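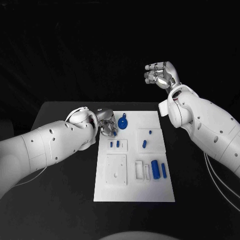 Does a plate heat exchanger need to be taken apart every time the pressure drop rises? Opening the unit should be the last step, after the strainers, the gauges and the flow rate have been checked and a chemical clean has been tried.

The question has come to the technical office several times since the winter shutdown, most recently in the message quoted below. The reply is sent to the whole list so that all sites work to the same procedure.

> From: Drurnau site, utilities section
> To: Heat transfer list
>
> The pressure drop on the cold side of our district heating
> exchanger was 31 kPa when the unit was put back into service.
> It now reads 36 kPa at what we believe is the same flow. The
> outlet temperature has not changed. The Grostalance manual
> says the plates should be inspected "upon any sustained
> increase" but gives no figure. The gaskets were replaced in
> December and we would prefer not to disturb them. Please
> advise whether we are obliged to open the unit, and whether
> the Mansour cleaning skid may be used on it.
>
> Utilities section, Drurnau

On the first point, the site is not obliged to open the unit on the present readings. The increase is small, and pressure drop in a plate unit depends strongly on flow. A modest error in the flow reading would account for the whole of the difference. The site is asked to confirm the flow with a clip-on meter and to compare the two pressure gauges by fitting each in turn to the same tapping point.

If the increase is confirmed, the inlet strainer should be cleaned first. After a shutdown, loose scale from the pipework often collects there and at the entry ports of the plates. Where the connections allow it, a short back-flush will usually clear the ports.

On the second point, the Mansour skid may be used, provided that the cleaning fluid is approved for the gasket material now fitted. The replacement gaskets may not be of the same compound as the old set. The site should check the delivery note before ordering any fluid. Acid cleaners containing chlorides must not be used on stainless steel plates under any circumstances.

The unit should be opened if the outlet temperature begins to fall at full load, if there is any sign of leakage between the plates, or if the pressure drop remains high after 2 cleaning cycles. Before the tightening bolts are released, the length of the plate pack must be measured at each bolt and written on the service card. For the Drurnau unit the drawing gives 1045 mm. The pack must not be closed below the minimum stated by the maker.

Sites with the older Grostalance frames are reminded that the wording of the manual is under review. Until a revised text is circulated, the procedure in this message applies.

Readings and service cards should be returned to this office in the usual way.

Technical Office, Heat Transfer Section
Jedodard

Last updated: Thursday, January 6, 2022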